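Skorlow Snack Table: progress report to the Henríquez Fund, April 2021

Prepared by Denise Furnival, with notes on buying from Colin Wainwright

We are really pleased with how far the snack table has come since February, and I hope this gives you a feel for it! Your grant of £317 has gone on display pieces, baskets and the first lot of stock, and Colin still has £46 in hand for topping up.

Setting out

The large table now has a proper layout. Drinks go at the back in the middle, on a clear two-tier bottle rack, three bottles to a tier. We tried them lying in a basket first and they rolled, so the rack from Jallport has been a real improvement (and the red Coca-Cola bottles look so cheerful lined up on it). Crackers and biscuits are in a round wicker basket, the yogurt has gone on a clear stepped stand, and a cream serving tray keeps the middle of the table from turning into a jumble. The oval basket with the foil tray in it is Colin's idea for warm things, once we have settled what those will be.
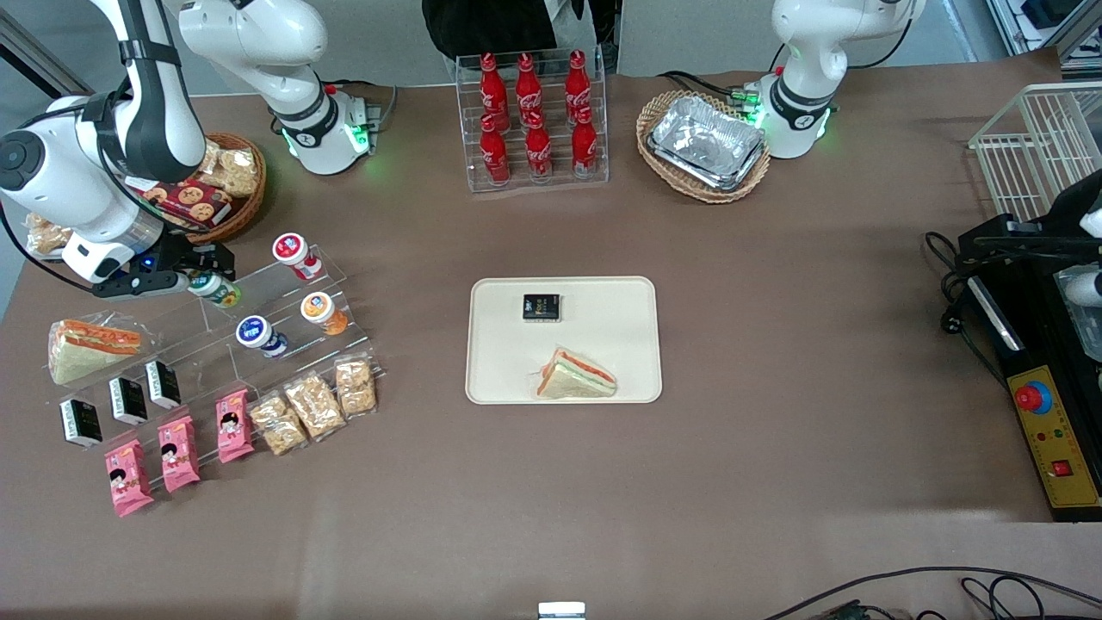
Warm food

The part I was most nervous about, and now the part I like best! Colin found us a small black electric appliance, much like a little oven, with a mustard-gold panel. The switch is bright red and the knob is red on blue, so it is easy to point to when showing someone new how things are done. We keep a good stretch of table clear beside it so there is always somewhere to put a tray down. 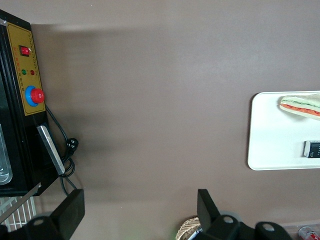
The heating corner: red switch, two small indicator lights and the knob lower down.

The printing on the panel is tiny, so Colin is making a large-print card to stand next to it. He has drafted 2 versions and we will go with whichever people find easier to follow.

What people have said

We had 92 comment slips back. Most asked for more savoury things and a few wanted fruit. Several praised the yogurt, which surprised me, as I had nearly left it off the order.

Still to do

Colin is getting a price from Olska for a second clear rack. I would also like lids for the baskets and a better cloth for wiping down. We have yet to agree a place for spare stock, and at the moment it lives in boxes in my hall.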